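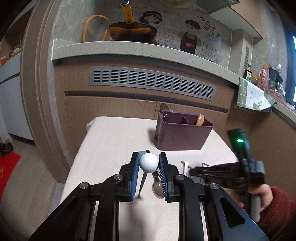
Progress Report to the Crenshaw Fund
Household Handling Program, Skalik Center for Applied Automation
Reporting period ending November 15, 2022
Prepared by Esperanza Thibodeaux, Program Lead

1. Summary

The Center held its first open day under the current grant during this reporting period. The event met the outreach requirement in the second year of the award and gave program staff a chance to show the household handling work to people outside the field. Attendance was 39, against a planned 45. Spending remains within the approved budget. One item, the printed guide for visitors, was delivered late and is discussed in Section 4.

2. The open day

Visitors were received in groups and given a short talk on the aims of the program before moving to the demonstration. The talk was led by Hollis Thibodeaux, who also took questions at the end of each session. Each session was scheduled for 18 minutes. The first two ran long and the timetable was adjusted over lunch.

The demonstration was set up in a home kitchen. It used a pair of hand-held grippers, one for each hand, and a small set of everyday objects on a cloth-covered table: spoons of different kinds, a ball, a utensil caddy. The operator picked up and moved objects while a member of staff explained how recordings of this kind of work are used to teach a robot arm the same tasks. The ridged blue pads on the fingers drew many questions, chiefly on how they wear and how often they are replaced.

After the demonstration, visitors who wished to do so tried the grippers themselves. Staff had expected modest interest. In practice most visitors asked for a turn, and the second half of each session was given over to this. Several found that a ball was easier to hold than a spoon lying flat, and this led to useful discussion of why thin objects remain difficult for automated systems. Staff have asked that the comparison be kept in future sessions.

3. Visitor response

Comment cards were collected at the exit. The response was favorable overall. Visitors from the Onano adult education program asked for a return visit with a longer practical session, and a date is under discussion. Two cards raised concern that household robots would replace paid home care workers. The program has no prepared answer on this point beyond the general statement in its charter - staff would welcome the Fund's guidance on how the subject should be handled in public.

A smaller number of cards said the opening talk was too technical. The terms "trajectory" and "policy" were named more than once. The talk has been revised and will be read by a non-specialist before it is used again.

4. Matters outstanding

The visitor guide was ordered from Mematell and arrived after the open day had closed. Single-page handouts were printed in-house as a substitute. The supplier has agreed to a partial credit, which will appear in the next financial statement. The guides themselves are sound and will be used for the Onano visit.

The standing space beside the table was tight for the larger groups, and people at the back had difficulty following the finer movements. The program proposes to limit group size and to add a wall display in the next room. The cost can be met from the existing equipment line - no additional funds are requested.

5. Next period

Work planned for the next period includes the Onano return visit, the second round of grip pad wear tests, and a written procedure for visitors handling equipment. The draft procedure will be sent to the Crenshaw Fund for comment before it is adopted. The itemized statement of expenses is attached separately.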